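What Happens to a Borrowed Thing: Lending at the Pledcombe Tool Library

Zulema Montecinos
Project report, Community Studies, spring term

1. Why this topic

I picked the Pledcombe Tool Library because my roommate had owed it a hedge trimmer since before I met her. We live on the third floor and do not have a hedge. When I asked how she came to have it, she said she had been passing and it looked useful. That seemed like enough of a research question to get started on.

The library lends hand tools, power tools, folding tables, cake pans and one very large pot. Members pay what they want at sign-up and get a paper card. Loans run for 3 weeks. There are no late fees, a policy I expected to be a disaster and had already half written up as one.

2. What I did

The library let me read its loan book, which is a row of ring binders kept in date order until the fourth binder and in some other order after that. I typed up every loan I could read. This came to 3,076 entries. I then threw out the ones with no return date, no item or no name, along with one that said only "the usual." That left 2,471 loans to work with.

I also interviewed 20 members, mostly by standing near the door on a Saturday with a clipboard. People are more willing to talk when they are holding something heavy, though they talk faster.

My first plan was to sort the loans by type of tool. I gave this up after two evenings. The binders call the same item a drill, the good drill, the Dreson, and Dave's drill, and there may be as many as four drills involved. I sorted by type of job instead: repair, garden, party, moving, and unclear. Unclear was a bigger group than I would have liked.

3. The workbench question

Several members told me they borrowed less than they used to, and the reason was space. It is easy to borrow a saw and hard to borrow somewhere to use it. One man had cut a shelf to length across two kitchen chairs and the result was a shorter shelf and a shorter chair. Another did all her sanding in the bathtub with the curtain shut, and recommended it.

What people asked for was simple: a flat surface they were allowed to scratch. A mat on top saves the table, and a tray keeps the small parts in one place. I had not thought of a table as a tool before this project. It may be the one most of us are missing.

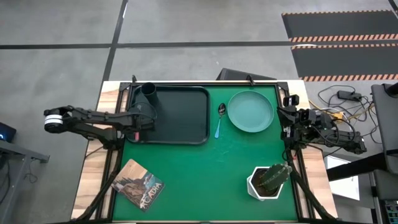 Figure 1. A wooden table with a green work mat, lightly scuffed, and a black tray.

The library does own folding tables, but they go out for parties. In May they were booked every weekend, and the people who wanted to fix a lamp went back to the kitchen chairs. I suggested keeping one back for repairs. I was told this had been tried, and that someone had a birthday.

4. Late returns

Most late items came back within days of the due date, usually with an apology and sometimes with a baked good. The long delays were nearly all garden tools, which people seem to think of as belonging to the season. Party items came back fastest. I suspect this is because a chocolate fountain is not something you want to keep looking at.

Members gave different accounts of why they return things with no fine hanging over them. Some mentioned the next person on the list. More of them mentioned Jilline, who runs the desk and remembers everyone. She has never raised her voice about a late tool, I was told by three people who all sounded nervous. She says "Oh, good, you still have it," and writes it down.

5. Problems with this report

My members were all people who had turned up in person, so I did not hear from the ones who are hiding. The handwriting in the second binder belongs to a former desk worker named Daza, and I may have counted some ladders as lasagna pans. I also could not record how often tools were used once they got home. Going by my own building, the answer in some cases is never.

If I did this again, I would ask fewer people for longer and bring a better clipboard.

6. Note on the hedge trimmer

Returned in week six of the project. My roommate came home with a tile cutter.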